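How to Budget for a Hand-Held Gripper Collection Station

By Aldana Navarrete
Apr 9, 2019

Most first budgets for a collection station list the grippers and stop there. The grippers are the biggest single line, but they are less than half of what you will spend in the first year. These steps follow the order we use at Brera when we plan a new station.

Step 1. Decide how many hours you need

Start with hours of usable recordings, not with hardware. Our last plan called for 200 hours. One trained operator gives us 20 usable hours a week once breaks, resets and rejected takes are taken out, so that plan was ten operator-weeks. Write your own number at the top of the sheet. Everything below depends on it.

Step 2. Price the grippers in pairs

Two-handed tasks need a left and a right unit, so ask for quotes by the pair. We got ours from Trulix and Tellon. The Tellon quote looked lower until we added the marker cubes and the mounts, which were separate items. Ask each supplier these things in writing:

Are marker cubes and mounts included?
How long are the cables, and what does a longer set cost?
What is the lead time on replacement fingers?
Who pays shipping on a warranty return?

Buy one spare unit for each hand. A station with one broken gripper records nothing, and you are still paying the operator.

Step 3. Plan the table and the floor

Measure the room before you order a table. The operator needs to stand at one long side with both arms out and step back without hitting a chair. Leave room for cables to hang clear of the work, and put tape on the floor where furniture has to stay put.

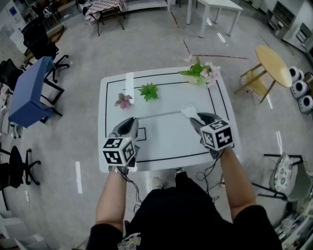

Tables and chairs can come from whatever you already own. Tape is cheap, so buy plenty. If you have money left on this line, spend it on lighting. A glossy tabletop under ceiling lights throws glare into the cameras, and a matte cover or a diffuser costs far less than redoing a week of takes.

Step 4. Set aside money for props

Props wear out and go missing. We allow $65 per task for items such as artificial plants, paper and small containers. Buy duplicates at the same time, as stores change their stock and you may not find a match in September.

Step 5. Add the running costs

Operator pay goes here, along with storage drives, replacement cables and someone's time to check recordings. Svyatoslav Stetsiuk, who runs our Hou site, books 7 hours of checking per week for each station. I used to budget half that and was short every time.

Step 6. Order in two rounds

Put one complete station in the first order. Run it for two weeks, then correct the sheet and order the rest. Get the supplier to hold the unit price for the second round before you sign the first one.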